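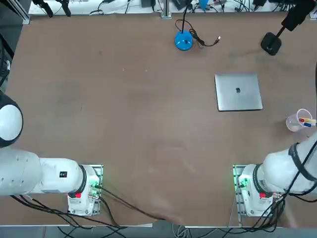 The two-arm table used for desk-tidying runs.

Setting up the desk-tidying task

Teams in the Norkach student robotics course all work on the same task for the fall term. The two arms have to bring a cluttered desk back to a set layout. These steps cover one full session on the table, from power-up to saved files. Allow 30 minutes for your first one.

Before you start

Read the safety sheet and sign the table log. Two people must be present, one at the keyboard and one within reach of the stop button. Tie back long hair and take off lanyards.

1. Start the arms
Turn on the left arm first, then the right. Wait for a green light at each base. If one stays dark after 92 seconds, switch both off and begin again. Open Brudolura on the team computer and load the profile called "desk". Profiles made before August used the old table height and will not work.

2. Lay out the objects
Use the layout card for your round. Keep the laptop closed and flat on the table. Leave space between objects so the fingers can get in from the side, and keep loose cords out of the path to the goal area.

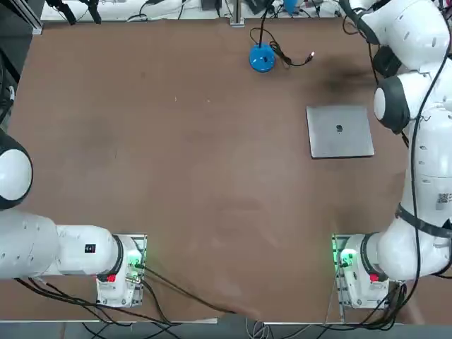

Check the reach of each arm before you save the layout. Move it slowly to the far edge and back at low speed. Watch the cables on the arm as it turns. If a cable pulls tight, stop and add slack at the strap.

3. Record the demonstrations
Press Record in Brudolura, do the task once, and press Stop. Each team needs 152 good runs before training. A run is still good if an object falls over, as long as you finish the task. Mark those runs "recovery" so they can be sorted later.
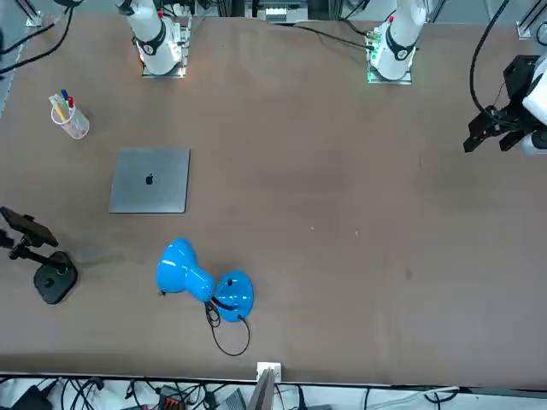
4. Train and test
Copy the runs to the Fabbri folder and start training with the default settings. The job runs for 2000 steps. Test at half speed first, and write down the start layout for every trial.

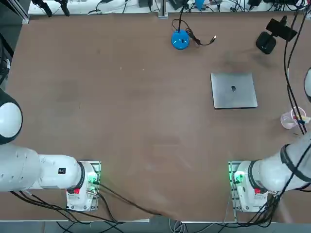

Table view with the laptop closed and both base lights green.

5. Shut down
Park both arms, then switch off the right one, then the left. Return the layout card to its box. Runs for the Cukon round have to be uploaded by 15th October, with the team number in the file name.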